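Zirnwood vs Nonik gripper for cable work -- anyone run both?
Last updated Jan 13, 2019
223 comments, 140 shares
9 min read

flirnik_fan
Got budget for one gripper this quarter. Job is teardown of old desktop towers, pulling data cables and memory before the boards go off for sorting. Down to the Zirnwood linkage one or the Nonik parallel. Arm's already sorted, we have a Flirnik and it's staying. What would you lot buy? Not fussed about colour or whatever, just want it to get in the case and grab a thin cable without wrecking the header.

ruoxi_lei
Have had both on the bench since before Christmas. Short version, Zirnwood for reach, Nonik for grip force, neither is great at seeing what it's doing.

Long version. The Nonik body is a brick. Fine over an open tray, hopeless once there's a drive cage next to you. I kept clipping sheet metal on approach and the controller would fault out and want a full re-home, 2 minutes every time. Got old fast. The Zirnwood goes in at a better angle and the tips close to a proper point, so you can get under a cable instead of coming down on top of it. Went at the blue SATA lead first cos it sits up in a nice big loop and contrasts with everything.
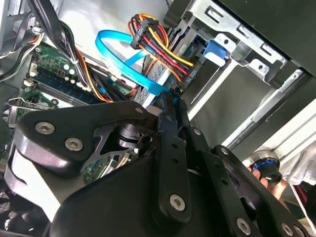 Catch is the wrist cam. With the Zirnwood on, the linkage eats most of your view, and the bit you care about is up past the tips. My detector was fine on the board and the loom and then completly lost the tip position as soon as the fingers moved. Ended up masking the gripper out by hand, one mask per opening width. Tedious but it works.

Also the screws. Check every hex screw on the Zirnwood before you start, mine came with one pivot barely nipped up. Thread locker, medium.

gantrygoblin
Disagree on the Nonik. You're approaching from the side. Lay the tower down, come in from straight above, clearance is heaps. We've done 2779 pulls that way, hardly any faults. Side approach is asking for it with any gripper.

ruoxi_lei
Straight down is fine for memory. Doesn't help with anything tucked under the cage lip. And your cases are all the same model aren't they? Mine are whatever turns up on the pallet.

gantrygoblin
Same two models yeah. Fair point. Still reckon the reach thing is oversold, longer fingers = more flex at the tip. Did you measure it?

ruoxi_lei
Not properly. Hung a weight off it and eyeballed. There's flex. Didn't matter for cables, would matter for screws.

ruoxi_xu
Other Ruoxi here, no relation, yes we get each others tags.

Neither of you has mentioned the latch problem. Locking SATA ends need the clip squeezed *then* pulled and a two finger gripper wants to do it all in one go. We printed a stepped fingertip pad for the Nonik, first step squeezes, second step pulls. Success went up a lot. Wouldn't fit the Zirnwood tips though, too narrow to bolt anything to.

For the cam, move it off the wrist. Fixed overhead plus wrist, use overhead for approach and only switch for the last bit. Calibration's a pain in the neck but you do it once.

flirnik_fan
Can the Flirnik controller take two streams? Thought it choked on anything over one.

ruoxi_xu
On the old firmware yes. Newer one's OK if you drop the frame rate on the overhead. Don't run both through the same hub.

gantrygoblin
+1 on the hub. Lost an arvo to that.

flirnik_fan
Righto. Leaning Zirnwood then, pallets here are mixed as well. @ruoxi_lei would you share the masks? Even just the format

ruoxi_lei
Sure, will zip them up tonight. There's around 140 of them, naming is a mess, sorry in advance. You'll need to redo the offsets if your cam bracket isn't the Lei one -- mine sits a bit further back than stock.

ruoxi_xu
Can I get those too? Might give the narrow tips another go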